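Why I Stopped Believing My Sleep Score

By Tobias Blackwood
Thursday, August 21, 2025

My watch says I slept badly last night. I feel fine. One of us is wrong, and for most of this year I assumed it was me.

I bought the Neter in February, after a stretch of waking up at four in the morning and lying there composing emails. The box promised "clinically informed sleep insight." I have since spent a fair amount of time wondering what "clinically informed" means. My best guess is that somebody at the company once spoke to a doctor. Still, I wanted help, and I liked the idea of a number. Sleep is hard to talk about. You weren't there for it. A number looks like a witness.

The score runs up to 100. On my first night I got 71, with a little orange moon next to it and a message suggesting I "wind down earlier." I had gone to bed at nine thirty.

So I wound down even earlier. I stopped reading on my phone. I bought heavier curtains. I gave up the glass of wine with dinner, which I missed, and the scores did go up for a week or so, and then they went back to where they had been. I put the wine back. Nothing happened to the score at all. I'm told alcohol is terrible for sleep and I believe it, but the watch didn't seem to have an opinion.

What finally bothered me was a night when I had a stomach bug. I was up from one until nearly five, partly in the bathroom and partly lying very still on the couch, hoping. The watch gave me an 83. It called this "restful." It congratulated me on my deep sleep, which it placed between two and three fifteen, when I was on the couch with a bucket, watching a show about people who restore old tractors.

I wrote to Neter about it. The reply came from someone in support who thanked me for sharing my journey and told me that individual nights may vary, and that the real value was in the long-term trend. I find this a strange argument. If the watch can't tell lying still from being asleep, then a long-term trend is a long record of how still I lie. Maybe that's worth knowing. It isn't what the box said.

I did the thing you're not supposed to do, which is buy a second one. Medrano makes a ring, and the reviews were full of people who had "finally" got accurate data, which should have warned me, because they'd all said the same thing about whatever they owned before. I wore both for several weeks. On some nights they agreed. On others the watch had me sleeping like a baby and the ring had me barely hanging on, or the other way around. They couldn't agree on when I fell asleep, let alone on what kind of sleep it was. The ring also wanted a monthly subscription to show me the parts I had bought it for.

Now, to be fair to both of them, measuring sleep properly is difficult. My sister had it done at a clinic years ago, with wires glued to her scalp and a technician in the next room, and she said it was the worst night's sleep of her life. The standard method reads brain activity, eye movement and muscle tone. A thing on your wrist has motion and pulse to go on. From those it can make a decent guess at whether you're asleep, and a much shakier guess at which stage you're in. I don't blame it for guessing. I blame it for showing me a colored chart with the stages marked to the minute, as if it had been in there with a stopwatch.

And I blame myself a bit, because the chart worked on me. I'd wake up, feel all right, look at the number, and feel tired. I would tell people at work I'd had a 64. One morning I put off a run because my "readiness" was low. It was a nice morning, too.

There's a word for fretting over this, orthosomnia, meaning an unhealthy chase after perfect sleep data. I was annoyed to learn it existed. I had thought I was being thorough.

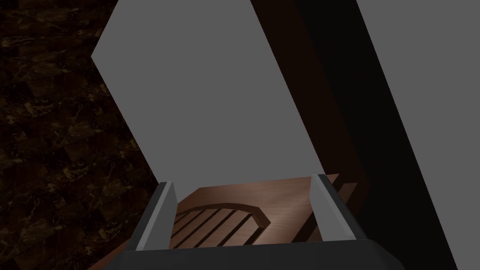 The part I keep coming back to is how little any of it had to do with waking at four. In all those weeks of charts, the Neter never once told me something about those wakings that I didn't already know. It knew I'd woken up. So did I. What it couldn't tell me was why, and the suggestions it offered were the ones you'd get off the back of a tea box: cooler room, regular hours, less screen.

What did help, as far as anything did, was dull. I talked to my doctor, who asked how long I was spending in bed. I said nine hours, proudly. She said that was probably too long for me and to try going to bed later. So I did, and I was grumpy for two weeks, and then I started sleeping through more often than not. I can't swear that's what fixed it. The thing I'd been composing emails about at four in the morning also got settled that month. I'd be suspicious of anyone who claimed to know which it was, and that includes me.

A few of you will write to say your tracker changed your life. It may have. If you work nights, or you really had no idea how little you were sleeping, I can see a rough record being useful. I'd only ask whether you'd have noticed the change with the number covered up.

The ring is in a drawer. The watch I still wear, mostly for the timer, which is very good — I use it for eggs. I turned off the sleep notifications last month and it has asked me twice whether I'd like them back. Last night I forgot and opened the app anyway. It gave me a 58, with the orange moon.

I went for a run.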